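Drilisix puts a thermometer in your earring and would like you to charge it

Our small corner of the gadget world has been waiting for jewelry that runs low on battery, and the wait is over as of 18th November. Drilisix has opened orders for the Stirkau, a clip-on earring that reads skin temperature at the lobe and sends it to your phone, whether or not you asked.
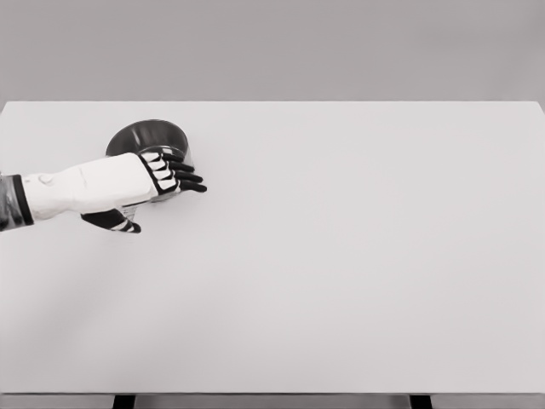

Marisol Cáceres wrote in within the hour to ask who it was for. She has worn a fitness band for years, she said, and a ring for a while on top of that, and she already gets two different opinions every morning on how she slept. A third opinion, from an ear, struck her as a lot of meetings before breakfast. She would consider one if it came in gold.

It comes in silver and in a color the company calls "oat." Gold is promised for January, along with the Android app, so anyone carrying the wrong phone will have a couple of months to get used to wearing a very plain earring.

The pitch is simple enough. The lobe sits away from sleeves and steering wheels, the company says, and gives a steadier reading than the wrist. The Stirkau takes a sample every 3 minutes, draws you a line on a chart and sends an alert if the line wanders off from where it usually goes. Drilisix is careful to say that this is not a medical device. The launch video, in which a woman looks at her phone, frowns and cancels a ski trip, is a little less careful.

Battery life is listed as six days, or three with alerts switched on. Charging is done in a case the size of a matchbox, which also makes a noise when you shake the phone, in case the case gets lost. The earring itself makes no noise, so if that gets lost you are back to crawling around on the carpet like everybody else.

They are sold as singles. You can buy a second for the other ear, but it's a dummy with no sensor, and it costs 17 dollars less than the real one. We asked whether the app could handle two working earrings and were told that this was "on the roadmap" – a place where many fine features have lived long and peaceful lives.

The first batch is 3000 pieces, put together by Gurkudside, the same outfit that made the Fonseca smart collar button. Readers with long memories will recall that one as the button that buzzed when you slouched and fell off when you sat up. Gurkudside says the clasp here is a new design.

Orders placed now ship before the end of the year. Returns are accepted as long as the hygiene seal is unbroken, and the seal has to be broken to put the earring on.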